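发件人:Danica Oravec
收件人:社区捐赠邮件列表
日期:7/30/18
主题:Re: 给 Gusthorpe 中学捐操场围栏的事

各位好,

先回复 Mwende 上周的来信,原文引在下面,我分段答。

> Mwende Lukumay 写道:
> 围栏的事我跟学校又通了一次电话。对方希望知道三点:
> 一是总长度到底按哪个数算,之前邮件里出现过两个数;
> 二是施工期间操场东门能不能留着走人;
> 三是捐赠牌子上写谁的名字。
> 另外 Rhea 问,旧围栏拆下来归谁处理。

长度按193米算。之前那个数是把停车场边上那一段也量进去了,那一段属于镇上的地,我们不能动。Thu Phan 上周四带着卷尺重新走了一遍,从体育馆墙角量到水泵房,数字以她这次为准。立柱间距不变,门还是两扇,东门宽,北门窄。

东门可以留。我和 Plestlow 的工长谈过,他们同意先做西边和北边,东边放到最后。做东边的时候要封9天,这期间学生走北门。请 Mwende 转告学校,封门的具体日期要等材料到了才能定,现在不要先发通知给家长,免得改来改去。

牌子的事,我的意见是只写“社区邻里捐赠”,不写公司名,也不写个人名。Plestlow 出了全部人工,按理说可以挂他们的名字,但他们老板自己说不用。如果有人觉得应该写,请在列表里说,不要私下给我打电话,打了电话别人不知道,最后又要重讲一遍。牌子本身不大,装在东门右边的立柱上,离地和大人视线差不多高。

旧围栏归学校。学校后勤想留一部分给菜园用,剩下的他们自己联系人来收。我们只负责拆下来、剪成段、码在水泵房后面。旧立柱底下的水泥墩要挖出来,这一项 Plestlow 原来的单子里没有,后来补进去了,没有加钱。

再说钱。到目前为止,列表里认捐的有30户,款子大部分已经到账。还没转的几位我会单独写信,不在这里点名。材料款分两次付,第一次在下单时付,第二次在验收后付。收据由 Lucrezia Grasso 统一开,需要抬头的请直接把抬头发给她,不要发给我。去年捐长凳的时候有人把抬头发到了列表里,结果漏看了,拖到11月才补上,今年不要再这样。 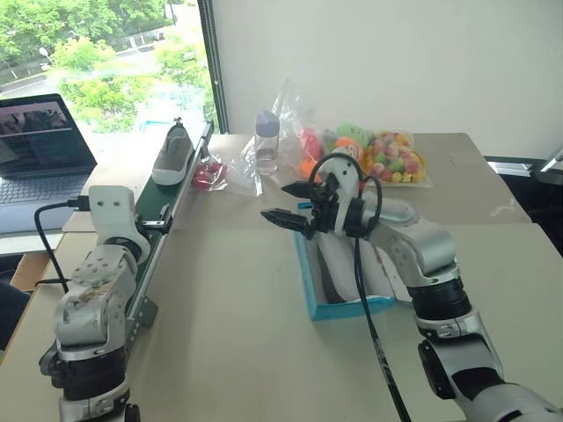

材料这边,围网用的是 Nusow 的绿色包塑网,高度和学校北边那一段一致。我们比较过两种,另一种便宜一些,但网眼大,球会卡在上面,学校体育老师不赞成。立柱是镀锌的,外面再喷一层绿。样品放在 Lucrezia 那里,想看的可以约她晚上过去。

订货编号是332,后面跟供货商联系的时候请报这个号。上次有人报了学校的名字,对方查了半天没查到。

还有两件事没有定:

1. 东门的锁。学校想用原来的锁,可是原来的锁孔位置对不上新门。要么换锁,要么让工人在新门上另开孔。我倾向换锁,钥匙由学校门卫和体育组各留一套。

2. 北边那棵老榆树。有一根粗枝压在围栏线上。学校同意修掉,但要请有资质的人来,不能让我们自己爬上去锯。Rhea 认识一家在 Machala 路上的园艺公司,她去问价,问到了发在列表里。

请大家这周之内对牌子和锁的问题表个态,没有回信的我按同意处理。帮忙搬旧网的人手也还差几个,时间在周六上午,自己带手套,剪下来的网边很扎手。车可以停在体育馆后面,不要停在东门口。

Danica Oravec

又及:Thu 画的那张平面图有一处标反了,体育馆在南,水泵房在北。她已经改过,手里有旧图的请换掉,新图找她要。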